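Section 4. Setting Up the Rinse and Towel Program

Before you begin

Your Plirkton washer leaves the factory with its drum locked, its water inlet capped and its program memory empty. Sections 1 to 3 covered all of that, so by now the machine should be level, connected and showing a steady green light. If the light is blinking, go back to Section 3 and run the inlet check again.

This section gets you to the best part: a towel program tuned to your own water. It takes one evening, and most of that is waiting. The difference in how your towels feel is well worth it!

You will need:
the hardness strip from the Tetinent envelope (taped inside the door)
one old terry towel you don't mind using as a tester
the measuring cap
a table or counter with a cloth over it

4.1 Reading your water

1. Run the cold tap for a full minute, then fill the measuring cap to the line.
2. Dip the strip and lift it straight out. Don't shake it.
3. Wait until the color stops changing and match it to the chart on the envelope.
4. Write the number down. The machine will ask for it in 4.2, and you don't want to be digging the strip out of the trash (we've been there).

Note: If you have a water softener, test after the softener, at the tap nearest the washer.

4.2 Entering the hardness number

1. Press and hold TOWEL until the display shows H.
2. Turn the dial to your number.
3. Press TOWEL again. You'll hear two short beeps.
4. If you hear one long beep, the number wasn't saved. Turn the dial one click in either direction, come back, and try again.

The program now sets its own water level and picks the number of rinses. You can change both later, and we hope you will play with them.

4.3 The tester load

One towel, on its own, no detergent at all. Years of softener and soap build up in the loops of terry cloth, and the tester load shows you how much of it is in there.

1. Put the tester towel in the drum, dropped in any old way. Folding it first traps soap in the layers.
2. Select TOWEL, then RINSE ONLY.
3. Set the temperature to 92 °F. Use the plus and minus keys; the dial jumps in bigger steps and will skip right over it.
4. Press START.
5. Look through the door during the second fill. Suds with no detergent in the drum mean leftover soap.
6. Repeat until the water stays clear. Four rounds is the most we have needed, and that was for a very tired bath towel.

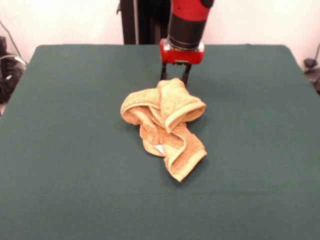
Figure 4-1. Terry hand towel, crumpled and bunched on the table.

Caution: Never reach into the drum while the door light is on. The Gwilliam latch releases a few seconds after the drum stops, and pulling on the handle before then can bend the tongue.

4.4 Drying and the hand check

Dry the tester towel on a line or on low heat. Skip dryer sheets for this one, please; they coat the loops and you'll be right back where you started.

When it's fully dry, rub a corner between finger and thumb. Good terry feels springy and a little grabby. If it feels slick, it still has softener in it. If it feels stiff, your hardness number is probably too low, so go back to 4.2 and raise it by one.

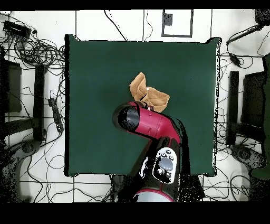 The hand check is easiest on a plain, dark surface, where lint and stray loops show up right away. Don't smooth the towel out first. Leave it bunched, like the tan one on the dark green tabletop, and press down on the folds with your palm. You want to feel them push back. Then pick the towel up, give it one good shake, and look at what's left on the surface. A little fuzz is normal in a newer towel.

4.5 Choosing a finish

The TOWEL program has 4 finishes, numbered on the display. Try them all!

Finish 1: short spin, heaviest towel at the end, gentlest on old hems.
Finish 2: the everyday setting.
Finish 3: extra rinse. Wonderful for anyone with touchy skin.
Finish 4: long spin for damp days when nothing wants to dry.

Note: Finish 4 is loud. If the washer starts to walk, stop it and check the feet as shown in Section 2.

4.6 Looking after hems and labels

Hem bands are woven flat, so they shrink at a different rate than the looped part. That's what makes an older towel go wavy along the edges. Pull the bands straight while the towel is damp, working from the middle out to the corners. Snip loose loops level with small scissors and never tug them.

Read the care label before raising the temperature above the TOWEL setting. If the label has faded, treat the towel as a warm-wash item.
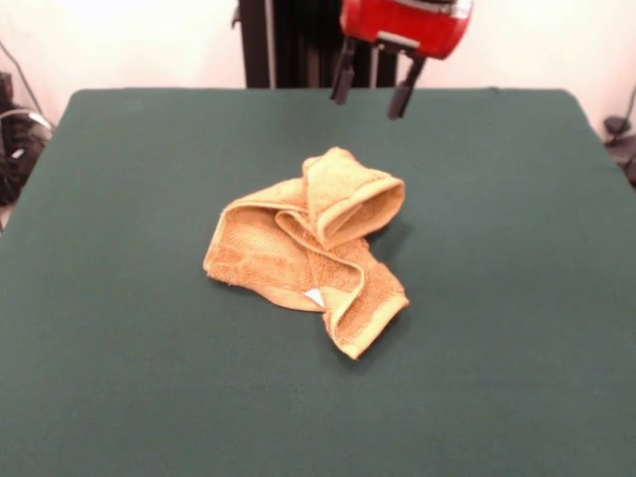 Figure 4-2. Hem bands and care label on a terry towel.

4.7 Cycle counter and reset

Hold RINSE and START together to see the cycle counter. At 2,032 cycles the display shows F, and the Ballthorpe filter behind the lower panel needs changing. Replacement steps are in Section 7.

To clear your towel settings and start over:
1. Turn the washer off at the dial.
2. Hold TOWEL while turning it back on.
3. Let go when the display shows a dash.

Resetting does not clear the cycle counter.

Go on to Section 5, Bedding and Bulky Items.

Guide revised 2024-12-07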